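1/ My grandmother sewed every evening of her life, and I could not attach a button until last winter. I am writing this thread for people who also start late, with a toy's torn seam or a child's sweater, and feel a little ashamed in the fabric store.

2/ I began with stuffed animals. They are patient customers. If the stitch is crooked, the fur hides it. If you pull the thread too strong, you can cut it and begin again, and the toy has the same face as before.

3/ The first thing I learned: do not use the thin thread from the hotel sewing kit. It breaks in the second week. I now buy a polyester thread from a small shop called Jumus, near the tram stop. One spool has 400 meters and I am still on my second one.

4/ The stitch you need is the ladder stitch. You go a few millimeters inside one edge of the fold, come out, cross to the other edge exactly opposite, and go inside again. After five or six steps you pull slowly, and the opening closes like a zipper. I did it 13 times on an old pillowcase before I touched a real toy.

5/ Clothes for bears are more difficult than the bears. The head is big, the neck is almost absent, and the arms do not bend. A baby T-shirt in the smallest size is often good, but you must open the shoulder on one side and close it again with a snap.

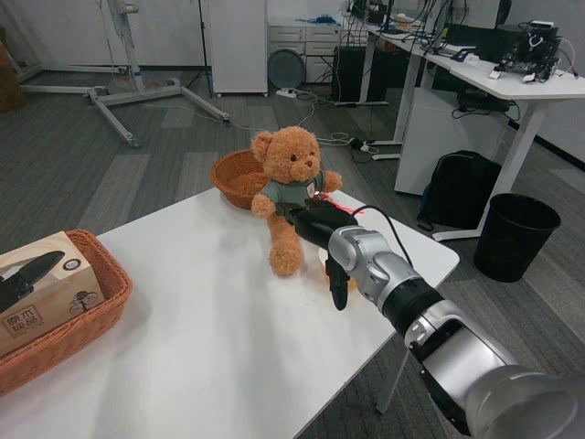

6/ Pylypenko wrote to me under the last thread that snaps are a bad idea for small children, and that a strip of soft Velcro is safer and also easier for little hands. I think this is right for children under three. For an older child I still prefer the snap, as Velcro catches the fur and after one month it is full of hair.

7/ About stuffing. When a toy becomes flat in the neck, the head falls forward and it looks sad. Open the back seam, not the side one. Add new filling in small pieces, each the size of a walnut, and push it with the blunt end of a chopstick. My first try was one big ball, and the poor rabbit had a goiter.

8/ I paid 375 for a bag of filling from Holtulik (in my currency, please do not be afraid). It is too much for one person. Ask a neighbor to share it, or keep the inside of an old pillow, if it is clean and has no lumps.

9/ Washing comes before sewing. I did it in the wrong order with a gray elephant and the fresh seam opened in the machine. Now I wash by hand in cool water, roll the toy in a towel, and let it dry for two days – sometimes three, if the weather is wet.

10/ Eyes. Plastic eyes with a washer at the back are strong, but you need to open the head to put them in. For babies I embroider the eyes with black cotton. It takes me one full evening for two eyes, and the second one is never the same as the first.

11/ Somebody asked how to choose a needle. For fur I take a long one, the kind sold for dolls. For a T-shirt I take a ballpoint needle, which goes between the threads of the knit and does not make holes. I did not know this word in English before, I thought it was a pen.

12/ A repair evening takes place in the Raltum library every month, on the ground floor, from six. Bring your own scissors, theirs are terrible. In October I came with a dinosaur and stayed until they turned off the lights.

13/ Next I want to learn how to replace the felt on the paws. If you know a glue that does not become yellow, please write me the name. I have already tried two and I regret both.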